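4.2 The bun task

We built the two-arm bench in our shared workshop in Grarville, mostly over Monday evenings, and I still think the steamer was Vasco Pacheco's best idea – buns are soft, round and cheap! Arvid Söderlund wrote the grip controller and I did the wiring (twice). We logged 768 attempts with the first finger pads and 444 with the second set.
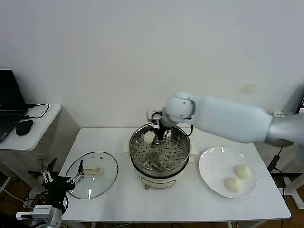
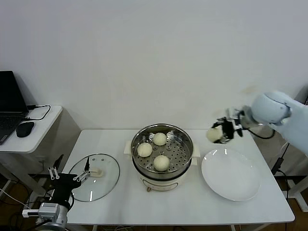 Figure 3. The bun task: one gripper holding a bun, the glass lid on the table to the left.

Grip force was the fiddly bit. We capped it at 50 per cent of the motor limit and left it there for both sets of pads.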